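3.2 Naming everyday shapes: the oval problem

The part of the Kustthorpe survey that delighted us most was the one we expected the least from. We had included a short block on shape words almost as a warm-up, a gentle way into the longer questions on color and texture, and it turned out to hold the richest disagreements in the whole study. People who agreed readily on what to call a box or a ring went off in wonderfully different directions as soon as a shape was rounded but longer than it was wide.

The block drew 3398 usable answers. Each respondent saw one item at a time, typed the first word or short phrase that came to mind, and moved on. There was no list to choose from and no way to go back. We kept spelling variants together (ovel, ovil and oval were treated as one response) but left everything else as typed, so that "egg," "egg shape" and "kind of eggy" stayed apart until the coding stage described in Section 2.4. Blank answers and answers that named only a color were removed before coding.

Three of the older naming studies we build on used outline drawings on a white page. Outlines are tidy, and they make it easy to vary one property at a time, but they also invite school words. Shown a bare ellipse, adults tend to answer as they once answered in geometry class. We wanted to know what happens to those words when a shape has volume, shading and neighbors, so half of our items came from the Fedier set, a mixed collection of rendered views in which things sit among other things, and in which a few views are short on clear targets by design.

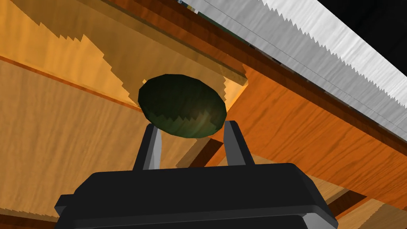
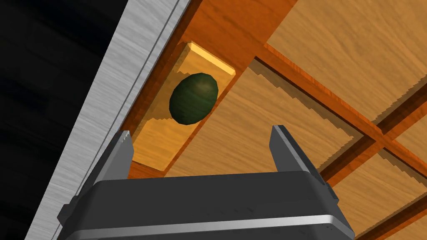

Figure 6. Two rendered views. The first includes a dark green oval object; in the second, a wooden surface is visible through the open gap.

The difference between the two kinds of item was large and, to our eyes, very exciting. For outlines, "oval" was the clear favorite, with "ellipse" well behind it. For rendered items, geometric words lost ground to comparisons with food and household goods: egg, olive, lemon, potato, bar of soap. Respondents also began to stack words in ways we rarely saw with outlines, giving us "squashed egg," "long olive" and the lovely "potato that behaved itself." We read these as real attempts at precision. A person who writes "squashed egg" has picked a familiar anchor and then corrected it, and the correction nearly always pointed in a direction that a measurement of length against width would support.

Color mattered more than we had planned for. When the same solid was shown in green, fruit and vegetable words rose sharply; in pale gray, the same solid became a pebble or a stone. This fits what Sundqvist, our pilot site, had suggested on a much smaller scale, and it raises a fair worry about any study that claims to measure shape words alone. A respondent who says "avocado" may be telling us about outline, about color, or about lunch. We therefore coded such answers twice, once for the shape they imply and once for whether another property could have prompted them, and we report both.

Tilt was a second surprise. An ellipse lying flat and an ellipse on a slant are the same figure to a geometer, yet slanted items drew longer answers and more of them contained a verb: leaning, tipping, rolling. None of the items moved. It seems that a slant alone is enough to make people tell a small story about a shape, and we would love to see this followed up with speakers of languages that build posture into their basic location words.

To check that our coders were not reading their own habits into the answers, we set aside 1000 responses and had them coded again by a second pair who had not seen the items. Agreement was high for geometric terms and for single food words. It dropped for stacked phrases, mostly over the question of which word was the anchor. Is "flat round loaf" a loaf that has been flattened and rounded, or a round thing compared with a loaf? We kept both readings in the Humora word table and marked them as open.

The remaining items in the block, those built around corners and edges, gave a quieter pattern and are treated in Section 3.3.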